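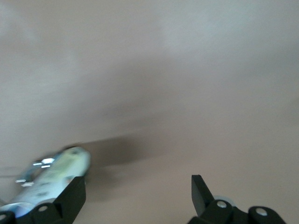 The arm we call Kemeys dropped 6 parts before lunch, so I get to spend the afternoon with a screwdriver and a cup of coffee I keep setting down in places I shouldn't. Thread, for the people who like this stuff.

Background: small bench cell at Betimside. One arm, one two-finger gripper, one wrist camera. It picks things up off a table and puts them in a tray. It has done this for two years with the enthusiasm of a teenager clearing dishes.

The drops weren't random. Always on the close, always the same little shrug, where one finger arrives a hair before its partner and nudges the part away. Pick a part, bump the part, stare at the part.

First suspect is always the software, because the software can't defend itself. I rolled back to the July settings and ran 20 picks. Same shrug. Sorry, software.

Second suspect: the screws at the finger pivots. They walk. You tighten them, you go home, and they walk. I put a finger on each side and wiggled. Left side, solid. Right side had a click in it I could feel more than hear.

Power off, air off, arm parked low with something soft under it. I skipped the soft thing exactly once, early on, and the table still has the mark.

Took the right linkage off. Wiped it down. The pivot screw had a nice polished ring where it had been rubbing. The washer behind it had worn thin on one side. Cost of the washer: pocket change. Cost of my morning: please don't ask.

Of course we had no spares in the drawer marked SPARES. The drawer marked SPARES holds two dead batteries and the manual for a label printer we got rid of.

Delyth Prydderch had a bag of the right size in her desk. She would like it known that she asked me to order more in spring. It is known, Delyth.

New washer in. Dab of medium threadlocker — the removable kind, please, I've met people who used the other kind and they now own a drill. Snug the screw, work the finger by hand, back off if it drags, snug again.

Then the boring part. Close the gripper slowly on a feeler gauge and check that both tips meet it together. Mine didn't. Quarter turn. Still didn't. Bit less than a quarter turn. There we go.

While I'm down there: wiped the camera lens, checked that the cable has slack at full wrist twist, put the pads back on the list for next month. Ekano, the arm on the next bench, needs the same check and will be getting it whether or not it complains.

Powered up, homed, and let it run 51 picks at half speed while I ate a sandwich standing up. No drops. Bumped it to full speed and it dropped the second one.

That was me. I'd left the grip force on the test setting. Put it back, ran the 51 again, and all of them landed in the tray.

Someone asked what we use for the maintenance log. It's a spreadsheet called Callis, named by a person who has left and took the explanation along. Today's line reads "R pivot washer, loose screw, user error (grip force)." I considered leaving off the last bit.

Washers are ordered. Two bags. One is going in Delyth's desk.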